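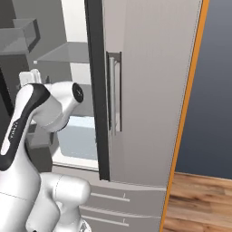 Mfinanga is an animated science fiction feature directed by Kiprono Rweyemamu and written by Kipchumba Khaemba, set aboard the river town of Plidport after its last human families have moved upstream. The story follows the household machines left running in 174 houseboats, and it finds a surprising amount of comedy and feeling in their daily chores. Much of the action stays in kitchens, where a simple chore can carry as much suspense as any chase!

Home | Films | Directors | Studios | A-Z
Print this article | E-mail this article

Production
Khaemba's first draft was a radio play, and large parts of its narration survive in the opening reel. Parnora took on the project when Rweyemamu showed the studio a short test with no dialogue at all - just footsteps, water and a kettle. The finished film has 800 shots, 200 of them in the flood sequence, a wonderfully tense stretch that plays out in a single night. Rendering was handled by Clanix, whose artists also built the river.

Music and sound
The score uses thumb piano, brass and a choir of 100 singers, heard in full only over the end credits. Rweyemamu recorded the creaking hulls himself in October.

Release
Mfinanga opened in a shortened cut. The full version, with the lock-keeper's subplot restored, followed on home video and is the one most fans recommend - the added scenes give the ending far more weight.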